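Gisent Student Robotics > Help Desk > Grippers and Pads > Closed Tickets

Right gripper drops cloth after a few seconds

Opened by: Dorota Bednarek, Preltville club
Assigned to: Szymon Kwiatkowski
Opened: Mar 9, 2018
Status: Closed

Problem as reported

We are getting ready for the table clearing event in May. The team has two hand-held grippers and works at a table with the grid cloth on it. Students pick up objects one at a time and put them in a container. Hard objects are fine. Soft ones are not. The right gripper takes hold of a cloth, lifts it, and lets it slide out before the student gets to the container. The left gripper holds the same cloth with no trouble.

Modupe Iyamu ran the right gripper for the first set of tries and Celina Pawlak ran it for the second. It dropped the cloth for both of them, so I don't think it is the person. I have not changed anything on it since the pads were put on.

Reply from Szymon

Please try these before taking anything apart.

1. Wipe both pads with a damp paper towel and let them dry.
2. Close the gripper with nothing in it and look at where the pads meet. They should touch along the full face.
3. Pick up a cloth from the middle, so that there is a fold above the pads and the rest hangs down between the fingers. Hold it over the table and count to ten.
4. Do the same with the other gripper and write down both results.

If the pads touch only at the tips, tell me and skip the rest. 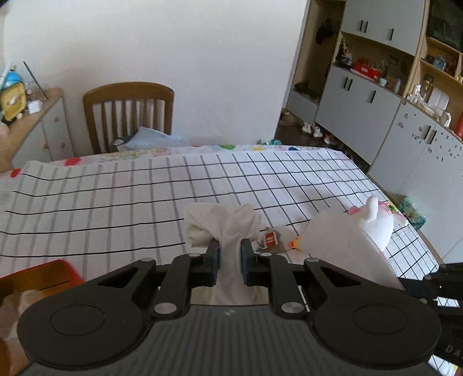 Also tell me which version of the pads you have. The Zawadzka pads come in two thicknesses and the bags look the same. The thick ones need the stop screw backed out or the fingers reach the end of their travel too early. With a hard object you would not notice.

Reply from Dorota

Wiped the pads. No change.

Closed empty, the right gripper's pads touch at the tips and there is a gap lower down. The left one closes flat. Modupe slid a strip of paper into the gap on the right one and it went in easily. On the left one it would not go in at all.

I don't know which pads we have. Genowefa Czerwiński ordered them and I have asked her.

Reply from Dorota

Genowefa found the order. It was one bag of thin and one bag of thick, from Prultemberg. We must have put thin on the left gripper and thick on the right. They are the same color and nobody checked.

Do we have to reorder, or can the thick ones stay on?

Reply from Szymon

They can stay on. Matching pads would be better for the event, but you can practice with what you have. For the right gripper only:

1. Loosen the lock nut on the stop screw. Hold the screw so it doesn't turn with it.
2. Back the screw out 2 full turns.
3. Close the gripper by hand and try the paper strip again. If it still slides in, go another half turn.
4. Tighten the lock nut and check once more. It sometimes moves the screw a little.
5. Put the practice objects back on the table and go through the soft ones first. A plush toy is a good one to start with. Go in with the fingers wide and close on the body, because the legs and ears tend to bend out of the way.
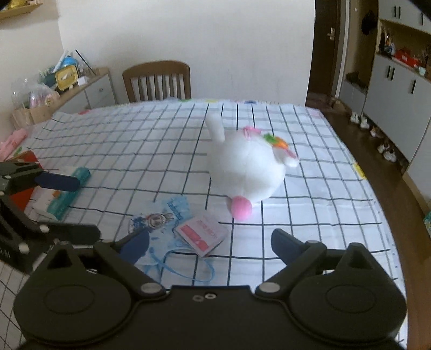

6. Run 100 lifts with the cloth and log every drop. Switch students halfway.

Don't back the screw out so far that it feels loose in the thread. If you get to that point, stop and write to me.

Reply from Dorota

Two turns was not enough. Two and a half did it. The paper strip no longer goes in.

Celina did the first half of the lifts and Modupe did the second. 98 held. Both drops were in Celina's half and both times she had caught the cloth right at the edge. The plush toy gave no trouble. Thin paper packets are still hard to get off the table with either gripper, but that was true before and I will open a separate ticket if we can't sort it out.

Genowefa is ordering another bag of the thin pads so both grippers match by May. When they come, do I turn the screw back in?

Reply from Szymon

Yes, the same two and a half turns, then the paper strip. I have added a line about the two thicknesses to the pad page. Closing this one. Reply here if the drops come back.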